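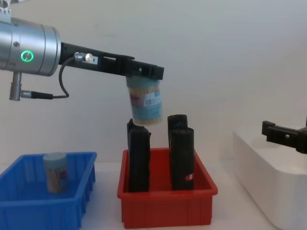
Toothpicks, mid-sort, over the red tub.

The Great Tub Sort, continued

Regular readers will recall that the Gralwood Community Kitchen has a supply cupboard, and that the supply cupboard has a reputation. In August we finally emptied it. The stocktake came to 376 items, a figure that includes two fondue sets and a bag of corks that must have meant something to someone.

The new arrangement is tubs. Coloured plastic tubs, to be exact, bought from Villora with what was left of the sausage sizzle money. The idea is that anyone rostered on for the Wednesday lunch can put their hand on a toothpick without moving a slow cooker first. We have wanted this since before the new oven, and the new oven is no longer new.

Toothpicks turned out to be the sticking point. Half of us hold that they are tableware and live with the serviettes. The other half say they are a cooking tool, on account of the cake testing, and the debate used up most of a morning tea. For now they have no permanent home. If you find the jar somewhere you don't approve of, please move it once and then leave it alone.
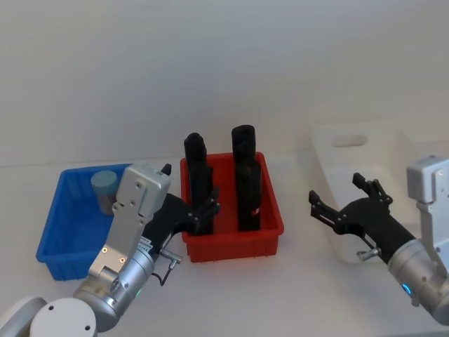
Which colour is which

Red, blue and white, in that order of argument. After some discussion the rules are as follows, and they're taped inside the cupboard door in case you lose this newsletter, as most of you do.

Red is for things that stand up. If it falls over when you let go of it, it doesn't belong in red. Please don't lay things flat on top of the upright ones to save yourself a walk.

Blue is for small stuff: jars, tins, canisters, anything with a lid that somebody will want in a hurry. Lids stay on. A lid without a jar goes in the lost lids drawer, which is full, and which will be dealt with when we feel stronger.

White is for whatever has just come back from the wash and hasn't been put away yet. It is a waiting room and should be empty by the time you lock up. It's also see-through enough that we'll know.

The tubs go at the back of the bench while you're sorting and back on the middle shelf when you've finished. They do not go on the floor, the piano or the windowsill. The handle on the white one is for carrying it, and tea towels have their own rail.

Still wanted

We could use a label maker that works. The one donated by the Sikora Street op shop prints beautifully, provided you only need the letters on the left side of the keyboard. Masking tape and a decent marker will do in the meantime - block capitals, please, as some of the handwriting on the flour has been interpreted very freely.

We're also after a second shelf. Fleltier Hardware quoted us $177 cut to size, brackets extra, and there's a tin for it beside the urn. It currently holds $2 and a button.

Next up is the spice rack. Anyone who believes they own the third jar of cumin should collect it before then - after that it belongs to the lunch, and so does the fourth.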